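5. Setting Up a Cutting and Sorting Table

This section covers preparing a table for use with the Orkis pattern kit. Read it through once before starting. If you have the smaller Plerkmont board, skip to section 6, as the board comes already marked.

5.1 What you need

A flat table, at least waist high
Brown kraft paper on a roll
Blue painter's tape
A yardstick or long metal ruler
A soft pencil
Scissors or a utility knife
A damp cloth

Masking tape can be used in place of painter's tape, but it leaves residue on varnish if it stays down for more than a week or two.

5.2 Preparing the table

1. Clear the table and wipe it with the damp cloth. Let it dry completely.

2. Check for raised screws, chips and dried glue. Anything that stands up from the surface will show through the paper and can tear it when you drag fabric across.

3. If the table has leaves, close them and lock the catches underneath. Do not set up across an open gap.

4. Push the table against a wall only if you can still reach the far edge. Most people find a table they can walk around easier to work at.

CAUTION: Do not use a knife on the table once the paper is down. The paper does not protect the surface from a blade. Cut on the mat supplied with the kit.

5.3 Laying the paper

1. Unroll the paper along the length of the table with the curl facing down. Leave a little extra at each end.

2. Fold the extra under the table edge and tape it to the underside. Start at one end, pull the paper snug, then tape the other end.

3. If one width does not cover the table, lay a second piece with an overlap of 2 inches. Tape the seam along its full length so that nothing slides under it.

4. Smooth the paper from the center outward with the side of your hand. Small ripples near the edges are fine and usually settle overnight.

NOTE: Paper swells in damp weather. If you set up in a basement or garage, leave the roll in the room for a day before you cut it.

5.4 Marking the grid

The grid keeps cut pieces in order until they are sewn. It does not need to be exact, and it is not meant for measuring. Use the printed scale on the cutting mat for that.

1. Decide on the cell size. Cells 9 inches wide suit the pieces in the Baxter apron and the Westden tote. For larger patterns, use fewer and bigger cells.

2. Mark the cell spacing in pencil along all four edges of the paper.

3. Lay the long strips first. Press one end down, walk the roll to the opposite mark, and lower the tape onto the paper without stretching it. Stretched tape shrinks back and pulls up at the ends.

4. Lay the cross strips the same way, over the top of the long ones.

5. Rub down every crossing with a fingernail or the back of a spoon. Check the ends of each strip and press down or trim any that have frayed or lifted. Lines that wander a little can be left alone. 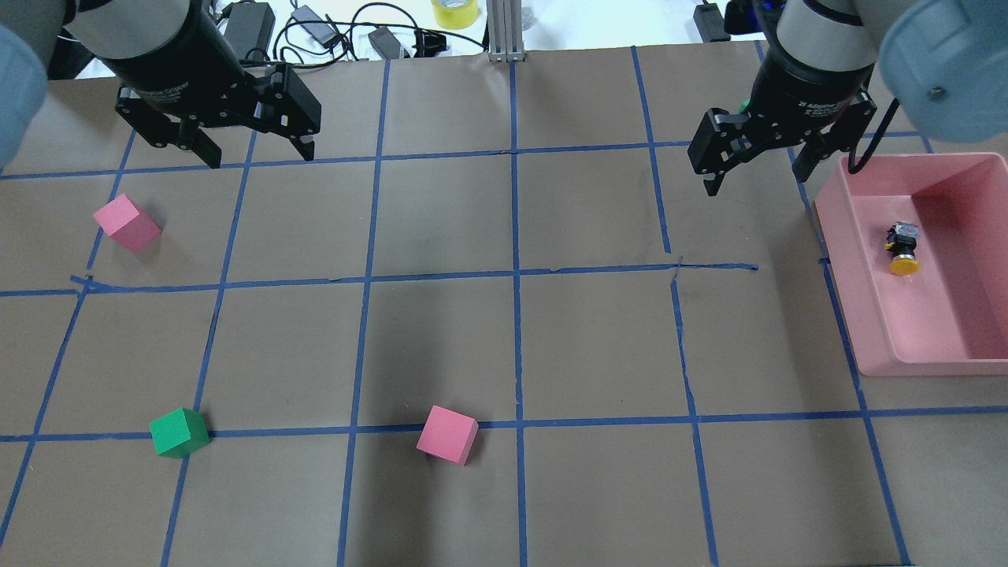
5.5 Labeling the cells

1. Write a letter or number in the corner of each cell, using pencil. Marker can bleed onto light fabric.

2. Copy the same labels onto the layout sheet at the back of this guide.

3. Place each cut piece in its cell with the paper pattern still pinned on top. Small pieces such as tabs and loops go in an envelope first.

5.6 Care and replacement

Brush off lint and thread after each session. Do not wet the paper. Iron only on an ironing board — heat softens the tape adhesive and can transfer it to fabric.

Replace single strips as they wear. Replace the paper when it tears or when the pencil labels can no longer be read. A 100-foot roll covers a six-foot table around a dozen times over, with some left for tracing.

To remove the tape, peel it back slowly at a low angle. If residue is left on the table underside, warm it with a hair dryer and wipe it off with a cloth and a drop of cooking oil, then wash with soapy water.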